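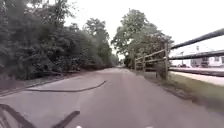 Kavitha Shetty wrote in to ask if the Tirkstead path is worth the drive when you're used to the rail trail, and whether a kick scooter with small wheels would survive it. Her knees are done with running, she said, and she'd rather hear about the pavement than the birds.

Well, Kavitha, I can do both! I've been riding the Kulletti (the adult folding one, in the dull green) on the Tirkstead path since spring, and I have opinions about the pair of them.

First the path. It's paved, it's pretty straight, and there's room to pass a stroller without anybody stepping into the bushes. The trees are the best part. You get long stretches of shade, and then you pop out into sun and wish you'd brought the hat you left in the car. There's a wooden rail fence along part of it that has gone that nice weathered brown, and I always stop there to fix my socks.

The surface is where small wheels get picky. Most of it is worn but perfectly fine, a sort of low hum coming up through your feet. The sealed cracks, the ones with the dark tar line over them, are nothing if you cross them head on. Cross one at a slant and you feel the front wheel think about it. I went over plenty of those in my first week with my teeth clenched and now I barely notice.

The patchy spots are another story. Some of the asphalt has gone dark and blotchy with shallow dips in it, and under the trees it's hard to judge how deep a dip is until you're in one. I slow down or hop off. Oanh Kim rides the same model and just goes straight through, whooping, so make of that what you will.
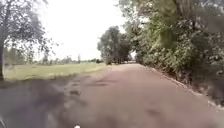

Leaves and twigs are my other gripe. They collect on the dirt strip past the curb, and after a windy night a good few of them end up where you're riding. A twig that a bike wouldn't even register will stop a scooter wheel cold. Keep your weight back a little and look farther ahead than you think you need to.

Now the scooter itself. The deck is long enough to stand on with both feet, one behind the other, and it's low, so kicking doesn't wear out the standing leg. The folding latch was stiff as anything when it came, and I pinched my thumb twice, but it's loosened up. It weighs 12 pounds. That's fine from the car to the path and less fine up my stairs (third floor, no elevator, thanks). The rear brake squeals. I tried a drop of this and that, and then I gave up and decided it was my bell.

I did swap the grips. The stock ones are hard plastic and my palms went numb after 20 minutes, so I put on a pair of Avix foam ones, nine dollars, and those I'd buy again tomorrow.

If your usual place is as smooth as the rail trail, you'll find Tirkstead bumpier, no getting around it. I'd still take it over the rail trail for the shade alone. Go in the morning, park at the bottom lot, and bring water, as the fountain was off all last summer and I haven't seen it running since.

Would I buy the Kulletti again? Yes, though I'd look hard at the version with the bigger wheels, which Yusri Teoh has and won't let me borrow for more than one lap of the parking lot.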